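4.3. Pérdida de agarre en piezas dentadas de pequeño tamaño
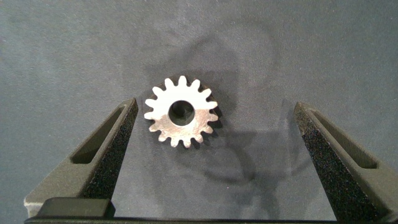
Figura 7. Engranaje recto metálico entre los dedos abiertos de la pinza, visto desde la cámara de muñeca.

¿Por qué el sistema daba por sujetas piezas que habían quedado sobre la superficie de trabajo?

Porque la confirmación de agarre dependía únicamente de la apertura final de los dedos, y el umbral se había fijado durante la puesta en marcha con piezas de mayor espesor. Cuando los dedos se detenían por el rozamiento interno del mecanismo antes de alcanzar el cierre completo, la lectura caía dentro del intervalo admitido y el controlador autorizaba la elevación.

El fallo se manifestó en la segunda campaña de ensayos, realizada en la célula de Nerport con el lote de engranajes suministrado por Amska. De un total de 3930 ciclos de recogida, 137 terminaron con una confirmación errónea: el brazo completó la trayectoria hasta la bandeja de destino sin transportar pieza alguna. El registro de eventos no recogió ninguna alarma en esos ciclos, de modo que la incidencia pasó inadvertida hasta el recuento manual de las bandejas, efectuado al cierre del turno del miércoles.

La revisión posterior permitió distinguir dos mecanismos. El primero, y más frecuente, corresponde a un error lateral de aproximación. Si la pieza se encuentra sensiblemente más cerca de un dedo que del otro, el primer contacto se produce de forma asimétrica y el engranaje es empujado sobre la superficie antes de que el dedo opuesto lo alcance. Con piezas prismáticas este desplazamiento resulta inocuo y contribuye incluso al centrado. En un contorno dentado, en cambio, el contacto inicial puede establecerse sobre la cresta de un diente, lo que induce un giro de la pieza en torno a su eje y, en determinados casos, su expulsión por el extremo de los dedos.

El segundo mecanismo está relacionado con la altura de cierre. La compliancia de la superficie textil empleada como base hace que la cota de contacto varíe entre puntos de la mesa. Una diferencia de pocas décimas de milímetro basta para que las almohadillas cierren sobre el borde superior del engranaje y este se deslice al iniciarse la elevación. El procedimiento de calibración heredado de la célula Buckley suponía una base rígida y no contemplaba dicha variación — supuesto que no fue revisado al trasladar el programa al nuevo puesto.

Se examinó asimismo la posible contribución del sistema de visión. El detector localiza el centro de la pieza a partir del contorno segmentado en la imagen de muñeca. La sombra que el propio brazo arroja sobre la base reduce el contraste en una parte del contorno, en tanto que los reflejos especulares del metal lo saturan en otra. Ambos efectos desplazan el centro estimado en sentidos que dependen de la orientación del brazo respecto de la luminaria. Al repetir la localización con iluminación difusa, la dispersión lateral se redujo de manera apreciable, si bien no desapareció. No puede afirmarse, por tanto, que la iluminación explique por sí sola los errores de aproximación observados.

Desde el punto de vista de la seguridad, la consecuencia más relevante no fue la pérdida de productividad. En 12 de los ciclos afectados el engranaje fue arrastrado fuera de la zona de recogida y quedó en la trayectoria de retorno del brazo. En cinco de ellos se produjo contacto entre la pinza y la pieza durante el ciclo siguiente, con activación de la parada por sobreesfuerzo. No hubo daños personales, dado que la célula operaba con el resguardo perimetral cerrado. La evaluación de riesgos inicial, no obstante, no consideraba la presencia de piezas sueltas en esa zona, por lo que Saoirse Gallagher, responsable de seguridad del ensayo, ordenó suspender la campaña hasta disponer de una medida correctora.

Las modificaciones adoptadas fueron las siguientes. La confirmación de agarre exige ahora la coincidencia de dos señales independientes: la apertura de los dedos y la corriente del actuador, evaluadas antes y después de una elevación de prueba. La aproximación incorpora una segunda estimación de posición a corta distancia, con corrección lateral previa al cierre. Por último, el programa captura una imagen de la zona de recogida tras cada ciclo y bloquea el siguiente si detecta una pieza fuera de los límites previstos. La lógica de bloqueo fue implementada por Tarık Yurt sobre el controlador Okura, sin cambios en el equipo físico.

Queda pendiente determinar el efecto del desgaste de las almohadillas. Las unidades empleadas en la segunda campaña no se sustituyeron entre series y su estado superficial no se midió de forma sistemática, circunstancia que limita la comparación con los resultados de la sección 4.2.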